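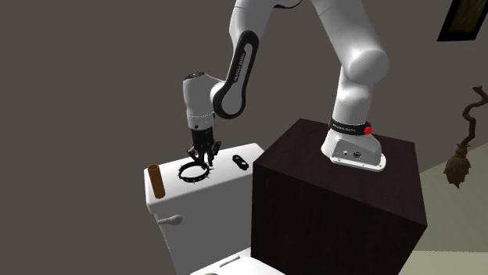

mossbank: Tiina Karppinen told me last week that the Didgate is "the last sourdough starter keeper you'll ever buy," and I've been rolling my eyes since February. It's a warm box. You put a jar of flour and water in a warm box. My grandmother used the top of the fridge.

ryecrumb: Well, I own one, so let me say a word for it. My kitchen drops a lot overnight in winter and my starter used to sulk for days. In the Didgate it doubles every morning before I leave for work.

mossbank: Doubles compared to what, though? Did you run a jar next to it on the counter, same flour, same feeding?

ryecrumb: No, I just fed it and baked bread like a normal person.

mossbank: Then you know the box is warm. I'll grant you that part.

pan_and_peel: I did do the two-jar thing, for 10 days. Same whole rye, same water, one in the box and one in my oven with the light on. The oven jar peaked a bit later on most days and smelled sharper. By the end I couldn't tell the loaves apart and neither could my husband. The oven light costs me almost nothing, except that twice I nearly preheated the jar.

Grorkelard_fan: "Nearly preheated the jar" is pretty much the whole sales pitch for buying a box. I lost a starter that way, and I'd had it since college.

mossbank: Tape over the oven knob. Free.

Grorkelard_fan: Tape falls off. And some of us share a kitchen with people who don't read tape.

tuesdayloaf: Can we talk about the flour claim as well? Page two of the leaflet says to use Lorken stoneground "for best activity." The flour and the box are sold by the same shop. I'm not saying it's bad flour, I've got a bag open right now. But I see no reason a wild yeast would care which logo is on the sack.

ryecrumb: It's fresher than supermarket flour, that's all they mean.

tuesdayloaf: Then print the milling date on the bag. Mine has a best-by date and a drawing of a windmill.

pan_and_peel: Freshness does seem to matter with whole grain, at least in my kitchen. An old bag of rye gave me a slow, gray starter and a new bag of the same brand fixed it in two feedings. Could have been the weather too, I admit. 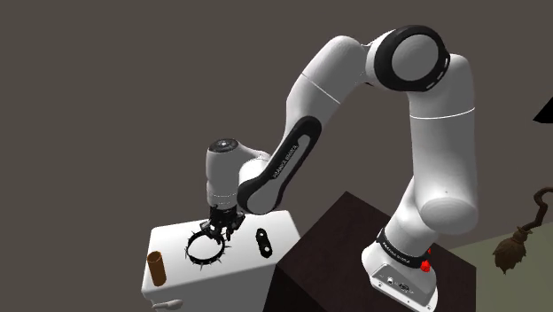
mossbank: And that's my problem with nearly every starter story I read. Somebody changes the flour, the jar, the water and the room on the same weekend, the starter perks up, and whichever thing cost the most gets the credit. I've done it myself. I swore by bottled water for a whole year – then we moved, I went back to the tap out of laziness, and the bread was the same bread.

Grorkelard_fan: Some tap water is heavily treated. It's not all superstition.

mossbank: Sure, and if your tap smells like a pool, try something else for a week and see. I'm asking for a week of trying before anyone tells a beginner to go shopping.

ovenmitt_annie: Beginner here, the one you're all talking about, I guess. My starter is nine days old. It bubbled like crazy on day three and has done nothing since. I was about to order the box. Should I?

pan_and_peel: No! Well, not yet. Day three is usually bacteria, and then it goes quiet while the yeast catches up. Totally normal. Keep feeding it once a day and give it another week. Where's it sitting?

ovenmitt_annie: Windowsill. It gets pretty cold there at night.

ryecrumb: Move it somewhere warmer. Which, for the record, is what the box does.

mossbank: Which, for the record, is what a shelf does.

tuesdayloaf: Annie, what are you feeding it? If it's plain white, swap in a spoonful of rye. Any rye.

ovenmitt_annie: White all-purpose. I'll get some rye tomorrow. The store near me only has the Mäkelä one, is that okay?

tuesdayloaf: That's fine, I used it for years.

ryecrumb: Mossbank, would you at least try mine for a week? I'll be at the bread swap. You can borrow it.

mossbank: Fine, but I'm running a second jar on the fridge and I'm posting both, peaks and all. If the box wins by enough to matter I'll say so here.

ryecrumb: Define "enough to matter."

mossbank: A loaf I can pick out with my eyes shut.

Grorkelard_fan: So you've decided already.

mossbank: I said I'd post it, didn't I? Bring the leaflet too, I want to read page two.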